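How do I work out where a company was on a given day from a battalion war diary?

Posted in August by Jarrah Lockyer
Category: Military history > First World War > Records and sources

I am putting together a short unit history for our local historical society in Etville. It covers one infantry company from early 1917 to the Armistice. I have the battalion war diary as scanned pages, a nominal roll, and a set of letters from a private in the company.

The diary gives a place and a map reference for most days, but it is written from battalion headquarters. It will say "Bn in support, HQ at" and then a reference, and nothing on where the four companies were. The letters give no place names at all. The references look like 28.J.8.c.4.6 or sometimes just J.8.c. I have tried typing them into modern mapping software and get nothing useful.

Two questions. How are these references read, and is there any accepted way of placing a single company when the diary only places the headquarters?

2 answers

Answer 1
Charbonneau

The references are trench map references and have no connection to latitude and longitude, so modern software won't take them directly. You read them from left to right, large area to small.

The first number is the map sheet. Sheet 28 is the Ypres sheet at 1:40,000. If the sheet number is missing, look back through the diary until you find the last one given. Clerks often wrote it once and then left it out until the battalion moved off that sheet.

The capital letter is one of the large lettered blocks on that sheet. Each block is divided into numbered squares, 1,000 yards to a side. There are 36 in a full block and 30 in the shorter ones, so a reference such as J.34 is normal on some blocks and impossible on others. If you meet an impossible one, suspect the transcription before you suspect the clerk.

The small letter is a quarter of the numbered square: a is top left, b is top right, c is bottom left and d is bottom right. Each quarter is 500 yards across.

The last two figures are tenths of the quarter, measured east first and then north from its bottom left corner. So c.4.6 is four tenths across and six tenths up, which puts you within a 50 yard box. Four figures instead of two means the writer was working in hundredths. Treat that precision with caution, as a staff officer with a ruler could produce it for a position he had never visited.

There are several free converters that will turn a full reference into modern coordinates. Check any converter against a fixed point first. A church or crossroads marked on the trench map is suitable. I have seen errors of 80 yards, which matters when the lines were close together.

On placing the company, work in this order.

1. Read the appendices to the diary. Operation orders and relief orders were attached at the end of the month and are often scanned out of sequence. A relief order will usually name each company, the trench it is taking over and the company it relieves. I found mine 102 pages after the entry it belonged to. 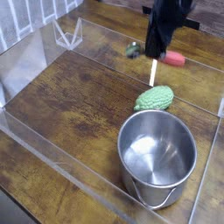 2. Read the brigade diary for the same dates. Brigade often kept copies of battalion orders that the battalion lost, sometimes with a location table listing units down to company level.

3. Read the diaries of the battalions relieved before and after yours. The incoming unit took over the same posts, so a company position in its diary may fit yours by trench name.

4. Check the engineers and the pioneers. Working parties were requested by company, and the field company diary may record where they reported.

5. Use burials last. Original burial references on concentration forms use the same map system. They show where remains were recovered, and a man could be carried some distance to an aid post before he died. One burial proves little. A cluster of 6 from the same company, with the same date of death, is worth plotting.

Keep a spreadsheet with one row per day and separate columns for the reference as written, the sheet you assumed, the converted position and the source. Add a column for confidence. For many days the best you can enter is the battalion position with the company left blank, and a reader would prefer the blank to a guess.

Answer 2
Stirketti

Most of that is right but watch the map edition. Trench names changed and new trenches were added between editions, so a 1917 entry needs a 1917 sheet. The date of correction is printed on the map, usually in the margin.

Also the day in the diary is not always the day you think. Reliefs started after dark and finished at three or four in the morning, and one clerk enters it on the first date and the next clerk on the second. Your battalion can look like it is in two places, or nowhere.

A battalion in the line might hold 2,000 yards of front or a lot less depending on the sector, so don't assume the companies are close to HQ. Two in front and two in support was common but check the orders.

Comment from Jarrah Lockyer: Thank you both. The appendices were at the back of the file and I had not scrolled that far. The relief orders give company positions for most of the summer of 1917. October is still blank, so I will try the brigade diary on Saturday.

Comment from Prarnberg: For October try the division's administrative branch diary as well. Ours had ration dump locations by battalion, which at least narrows it down.

Related questions

What does "in the field" mean as a place on a service record?
Difference between a field company and a tunnelling company
Reading abbreviations in casualty forms
Where are brigade signal logs kept?
Converting trench map sheets for use in mapping software
Is a nominal roll complete if it has no reinforcements listed?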